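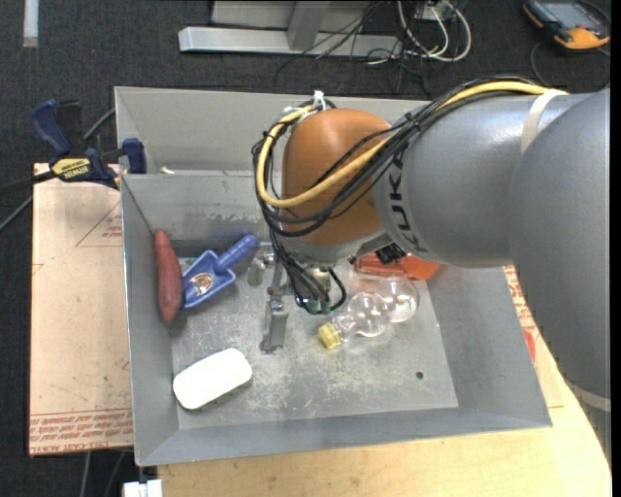
Sweet potato and blue plastic scoop by the left wall of the grey metal bin.

Cunddale Mixed Bin Set: read before use

A set of pictures of everyday goods lying in metal bins, with an item list. Eleri Pugh put the list together and keeps it up to date. There are 161 items in the current list and 400 pictures.

What the list is good for: checking names. What I would not trust it for: sizes, weights or freshness. The produce weights were copied from shop labels at Comer, and when I put a few sweet potatoes on a kitchen scale, 2 of them were off by 70 grams. Treat that column as decoration until someone redoes it.

Naming. "Sweet potato" covers anything sold under that name, whatever the skin color. Earlier versions used "yam" for some of the same items, and a few old rows may still say so. "Scoop" means a tray with a handle. Spoons and ladles have their own entries, though I doubt the line was drawn the same way all year.

Bins. Scratches and scuffs on the metal are not labeled. The Wiriya notes claim that worn metal makes no difference to finding small items. I have seen no test behind that claim.

Known gaps: very little leafy produce, hardly any glass. The Visberg items are due in September, which I will believe when the files arrive.

Last edited Fri 29 June. Corrections to Eleri, with the row number.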